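5 Fitting the Tabletop into a Decorated Corner

This section covers the Henell worktop, corner version, where both adjoining walls carry a mural or other decorative finish. For plain painted walls, follow Section 4 and skip to 5.4.

5.1 Before you start

Let the wall finish cure fully. Durnix wall coatings need 2 days at normal room temperature before anything is fixed against them. For other coatings, follow the maker's label.

Check that the two walls meet square. A gap that widens along the wall can be covered by the edge strip only up to the width of the strip. Anything wider must be filled and touched up first.

You will need:
Edge strip, cut to the length of the side wall seam
Metal corner trim, floor-standing or worktop-standing type
Low-tack masking tape
Clear neutral-cure sealant
Soft cloth and a plastic spreader

CAUTION: Do not use standard masking tape on a painted mural. It can lift fine linework and small splatter marks when removed.

5.2 Fitting the corner trim

1. Hold the trim upright in the inside corner and mark its lower end where it will meet the tabletop.
2. Cut the trim square. File the cut end until no burr can be felt.
3. Tape both walls alongside the corner, leaving only the width of the trim uncovered.
4. Apply a thin bead of sealant to the back of the trim.
5. Press the trim into place from the bottom up. Hold for 130 seconds.
6. Wipe off any excess before it skins over, then remove the tape slowly at a low angle.

NOTE: Where a branch or similar motif continues from one wall to the other, the trim will interrupt it. Do not paint over the trim to join the two parts. Paint does not hold well on the metal and will chip at the edge.

5.3 Fitting the edge strip

1. Push the tabletop fully into the corner and check it with a level.
2. Wipe the seam with a dry cloth.
3. Dry-fit the strip along the side wall. It should reach the corner trim without overlapping it.
4. Remove the backing and press the strip down, working outward from the corner.
5. Run the plastic spreader along the full length — keep it on the strip and away from the wall.
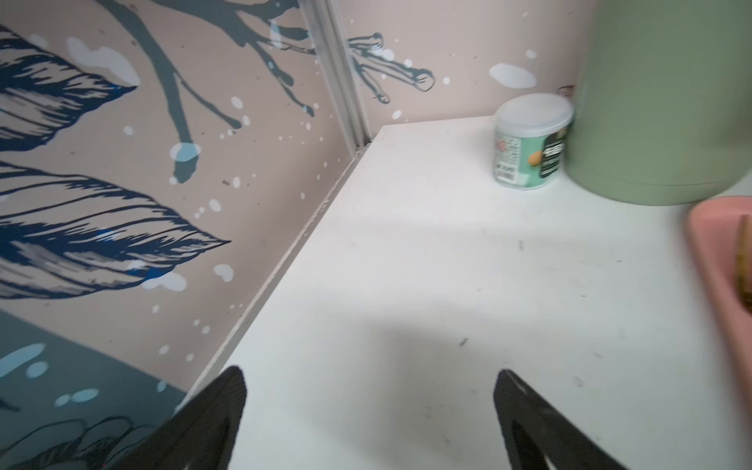 Fig. 5-1. Tabletop, edge strip and corner trim against mural walls.

If the strip lifts at the corner end, it has been cut too long. Peel it back by hand, trim the end and press it down again. A strip that has been lifted more than once should be replaced (part 351).

CAUTION: Do not pull the strip away from the wall by its upper edge. Lift from the tabletop side.

5.4 Cleaning and care

Clean the tabletop with a damp cloth and mild soap. A white surface shows marks from ink and coffee quickly, so wipe up spills the same day.

Dust the walls with a dry, soft brush. Do not spray cleaner on the mural. For marks on the lower band of the wall, where splashes from the table are most likely, use a barely damp cloth and dab without rubbing.

Check the sealant behind the corner trim once a year. If it has opened, refit the trim as described in 5.2. Hidgate trims of the older type have no rear channel and take a thinner bead.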